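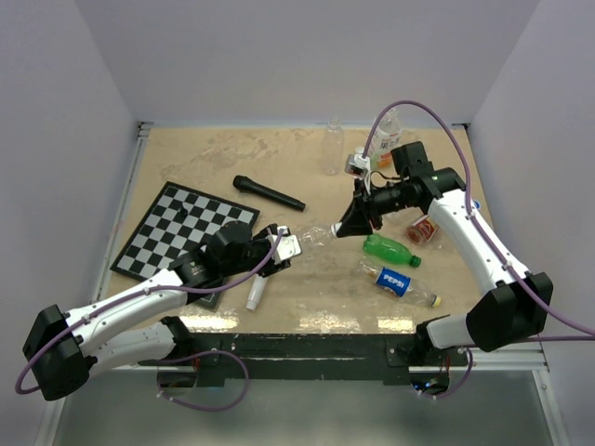 23/02/2020

Picked up where I left off with the spy film cutting. Reel 2 of the Sillalik print is on the bench and I'm finally into the casino section, which I'd been looking forward to all month! For anyone reading this later, it's the dubbed version of Dreveta, the one with the extra hotel scene, and the leader says 272 ft in grease pencil. I measured 266, so 6 ft have gone somewhere. My guess is the old splices, each one remade a bit shorter every time the thing broke.

Perforations are good on the first stretch, then there's a nasty run of torn ones right when Lindiwe Mathebula's character walks in. Typical, that's the bit every projectionist stopped on. Taped both sides and left it under the weight while I had lunch. Need more of the clear tape, the narrow kind. The wide roll is useless for this and I keep picking it up anyway.

Smell test: faint vinegar, no worse than reel 1. Put a fresh strip in the can and will read it tomorrow.

Sound next. The dub is a whole different film, I swear. In the original she gets the last word at the card table and he sort of grins and takes it, and in the dub somebody has given him an extra line over the back of his head so he wins the argument. You can hear the room change on it. Raluca thinks it was recorded later for the re-release and I'm leaning that way too, but I want to hear the May transfer on the good speakers before I write it in the notes as fact. (Raluca, if you're reading, the headphones with the split cable are in the drawer and please don't use them, the left side cuts out.)

Went back through the Mathebula interview tape while the splices were setting. She's so funny on it. She says she had 20 lines in the script and spoke every one of them to his shoulder, and that the director called her "the dress" for the whole first week until she started calling him "the hat". Then she goes quiet and says she liked her co-star very much and would have liked him more if he'd learned her name sooner. I'd love to get that into the program booklet but it has to go past Mbali Swanepoel first – she's handling permissions for the Bomulstead screening and there's a letter about the tape I haven't seen.

Color: the reds are hanging on, blues mostly gone. The night exteriors look like tomato soup. Did a test grade on the pool scene and overcooked it, everybody came out sunburned. Backed it off by half and it's much nicer, saved as test 2. Don't use test 1.

To do
Remake the splice after the elevator shot, it clicks
Ask Mpho Xaba for the censor cards, still waiting
Order tape
Check whether Khanyisile Chauke is credited on the dub, I can only find her on the original
Label the cans properly, mine says "casino thing"

Stopped just before the ski lift. The core on that next section is cracked so I'll wind it onto a new one before anything else.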